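Seite drucken | Seite per E-Mail empfehlen

Suchbegriff eingeben Suchen Erweiterte Suche

Corik Feinwaschmittel flüssig, 1230 ml

Wer Trikots, Funktionsshirts oder die gute Merinowäsche länger als eine Saison tragen will, kommt am Waschmittel nicht vorbei. Corik ist unser Flüssigwaschmittel für alles, was dehnbar, farbig oder empfindlich ist, und wir freuen uns riesig, dass es seit September endlich in der großen Flasche zu haben ist! Die Rezeptur stammt von Munteanu, wo man sich seit Jahren mit fast nichts anderem beschäftigt als mit der Frage, wie Elastan elastisch bleibt.

Corik kommt ohne Weichspüler, ohne optische Aufheller und ohne Bleichmittel aus. Das merkt man vor allem an dunklen und kräftigen Farben, die nach vielen Wäschen noch so aussehen, wie man sie gekauft hat. Auch Membranjacken vertragen Corik gut – die Poren setzen sich nicht zu, und die Jacke atmet weiter. Nach der Wäsche bitte wie gewohnt imprägnieren, das kann kein Waschmittel ersetzen.

Der Duft ist sehr zurückhaltend, ein wenig Gurke, ein wenig grüner Tee. Wer gar keinen Duft möchte, greift zur Variante Corik Grundari. Sie hat dieselbe Waschkraft, ist aber völlig unparfümiert und in unserem Laden inzwischen fast beliebter als das Original (vor allem bei Leuten, die ihre Sportsachen direkt auf der Haut tragen und auf Parfüm mit Jucken reagieren).

Dosierung

Bei weichem Wasser und normal verschmutzter Wäsche reichen 40 ml pro Maschine. Bei hartem Wasser oder nach einem Schlammlauf darf es etwas mehr sein. Die Verschlusskappe hat innen eine Skala, die man auch ohne Lesebrille erkennt. Bitte nicht nach Gefühl gießen: Zu viel Waschmittel bleibt in den Fasern hängen und macht Funktionsstoff stumpf. Für die Handwäsche genügt ein kleiner Schuss ins lauwarme Wasser, kurz durchdrücken, gründlich ausspülen, fertig.

Temperatur

Corik wirkt schon im kalten Wasser und ist bis 40 Grad geeignet. Für Wolle und Seide das entsprechende Programm wählen und niedrig schleudern. Hartnäckige Grasflecken lassen sich wunderbar vorbehandeln: ein paar Tropfen pur auf den Stoff geben, sanft einreiben, kurz warten und dann mit dem Rest in die Trommel. Rot und Weiß im selben Kleidungsstück sind der Klassiker, bei dem viele zögern. Ein neues Teil waschen wir beim ersten Mal kalt und allein, danach darf es mit Ähnlichem zusammen hinein.

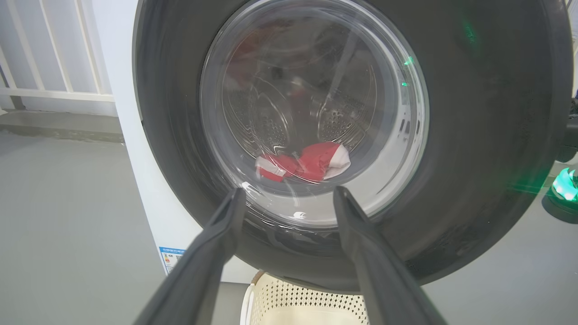
Rot-weißes Kleidungsstück in der Trommel eines Frontladers

Gebinde und Zubehör

Flasche 1230 ml mit Dosierkappe
Reiseflasche 330 ml, auslaufsicher, auch als Grundari erhältlich
Wäschenetz Unix, feinmaschig, mit verdecktem Reißverschluss

Das Netz legen wir allen ans Herz, die BHs, Radhosen mit Silikonbund oder Strickmützen waschen. Der Schieber verschwindet in einer kleinen Stofflasche und kann so nicht an der Trommel klappern oder Fäden ziehen. Wir haben es selbst ständig in Gebrauch und möchten es nicht mehr missen!

Lagerung: kühl, aber frostfrei, und immer außer Reichweite von Kindern. Sollte Corik im Winter im Paket einmal dickflüssig geworden sein, die Flasche bei Zimmertemperatur stehen lassen und vorsichtig schwenken. Die Flasche gehört leer und mit aufgeschraubter Kappe in die Wertstoffsammlung.

Seite drucken | Seite per E-Mail empfehlen

Kontakt | Impressum | © Corik Wäschepflege | Nach oben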